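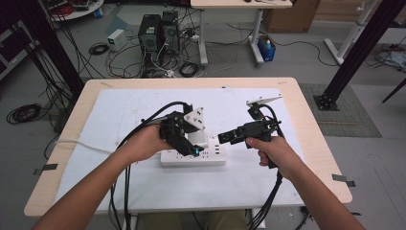 At the bench, Gastuvmont workshop rooms.

Workshop Hire: Frequently Asked Questions
Last updated 20 July 2026

Who may hire a workshop room?
Rooms are available to residents, incorporated associations, schools and small businesses within the Gastuvmont municipal area. Applicants from outside the area may apply for any dates still open 2 weeks before the proposed booking.

How do I apply?
Complete the hire form and return it to the Tonow Street office in person or by post. Forms are not accepted by telephone. An application is not a confirmed booking until written approval has been issued.

What does it cost?
The standard rate is $30 per hour, including power and use of the kitchenette. Registered charities are charged half the standard rate. A refundable bond of $247 applies to all evening and weekend hire.

Which rooms are available?
The Nghiêm Room and the Fomlow Room may be hired separately or together. The Fomlow Room will be closed throughout August for floor resurfacing. Existing bookings for that month have been transferred to the Nghiêm Room.

Do I need insurance?
Incorporated bodies and businesses must supply a current certificate of public liability cover. Private residents holding a single, non-commercial event are covered under the municipal policy, subject to its excess of $598.

May I bring my own equipment?
Yes. Electrical items must carry a current test tag. Welding, spray painting and open flames are prohibited.

Can I cancel?
Cancellations received in writing at least seven days before the booking are refunded in full. Later cancellations forfeit the hire fee. The bond is returned in either case.

Where do I park?
Parking is at the rear of the building, entered from Tonow Street. The loading bay must be kept clear at all times. An accessible space is located beside the ramp.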